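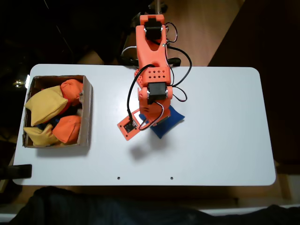 Riklow to host fourth Festival of Lost Umbrellas

24th November

For immediate release

The town of Riklow, which has had rain on 158 days so far this year and expects no let-up, will again give over its old bus station to the umbrellas its residents have left on buses, in banks and under the seats of the Beltrán cinema.

The Festival of Lost Umbrellas returns in January for 8 days. Entry is free, and visitors may take home any umbrella they can describe convincingly. Last winter's event put 3,817 umbrellas on show, a haul that the organisers, Hetisum, regard as a triumph and the bus company regards as a storage problem.

New this time is a repair bench run by Giko, the umbrella shop on Station Road, where bent ribs will be straightened while the owner waits. Handles can be replaced too, although the choice of duck heads is limited and the good ones tend to go early.

Festival director Aurelio Varela said: "People tell us they would never forget a good umbrella. We have a whole rack of good umbrellas. One of them has a silver collar and somebody's initials on it, and I have been looking at it for three years with what I can only call professional restraint."

The opening night talk, "Drip Trays: A Social History", sold more than 4 tickets last year and has been moved to a larger room. Tea will be served. Golf umbrellas must be kept closed indoors after the incident with the urn.

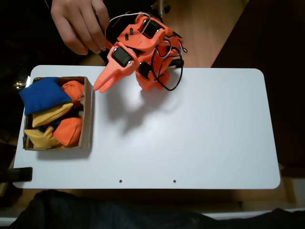
What happens to the umbrellas left over at the end?

They go to the Riklow charity shop, where several are bought each year by their original owners. Anything past mending is stripped for parts by Giko.

Press enquiries should be made to the Hetisum office, Riklow. Please collect your umbrella on the way out.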